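Stukdale, Thu 3 May

Nimo opens its household workroom in Stukdale

The new room will study the small jobs of the home, beginning with the table and the cupboard

Nimo, a company that designs storage and table goods for the home, has opened a workroom in Stukdale for the study of everyday household tasks. The room is on the ground floor of the former Musmont print building. It has 4 large tables, a long wall of cupboards and a small kitchen with a sink and a gas stove. The work in it began this spring with a team led by Xuelian Tang.

The purpose of the workroom is simple to say. People at home put away many things every day: bottles, boxes, jars, packets of tea, batteries, cleaning cloths. Most furniture is designed for how it looks when everything is already in its place. Nimo wishes to study the moment before this, when the things are still on the table and must be taken, turned and put somewhere.

"We have measured many cupboards, but we have not given the same attention to tables," said Xuelian Tang, head of the workroom. "A bottle which lies on its side needs another kind of hand movement than a bottle which stands. For a person with weak fingers this difference is large, and a shelf can make it easier or more difficult."

The first study is called Lei. It looks at small plastic bottles and other light packages with printed labels, of the kind that is bought in every supermarket. The items are put on the tables standing, lying, in pairs and in groups, and they are then picked up and sorted into trays. The trays come in two depths. The team writes down which items roll away, which ones are difficult to hold and at which height the label can still be read without bending the neck.

The color of the tables was discussed for a long time. White was the first choice, but under the ceiling lamps it was tiring for the eyes, and pale packages were hard to find on it. Lingyun Feng, who is responsible for the furniture of the room, proposed a strong green with a matte finish. The bright colors of most labels are seen well against it.

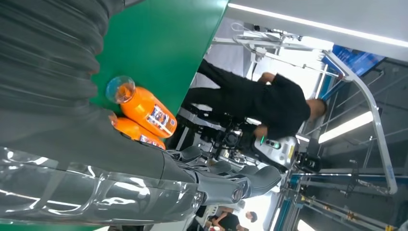
The tables can be moved and turned, so that one side is free for the person who works and the other side for equipment. Lingyun Feng has also asked for soft edges on the next ones — the present edges press on the forearm after a long morning.

In the cupboards of the workroom there is place for 3000 household items, ordered by size and by how they are opened. Stukdale residents are invited to bring empty and clean packages which they find annoying to store at home. A box for this stands at the entrance, and a card can be filled in to explain the problem. Glass is not accepted at the moment.

The results of Lei will be used for a new series of open trays and low shelves. The first pieces will be shown in August, in the workroom itself. Groups of up to 30 visitors can come by appointment, and a tour takes 2 hours, including time to try the trays. Schools and housing associations are welcome to ask for a date now.

Requests for visits, interviews and printed material can be sent to the Nimo press office in Stukdale, to the attention of Lingyun Feng. Answers are given in English and in Chinese.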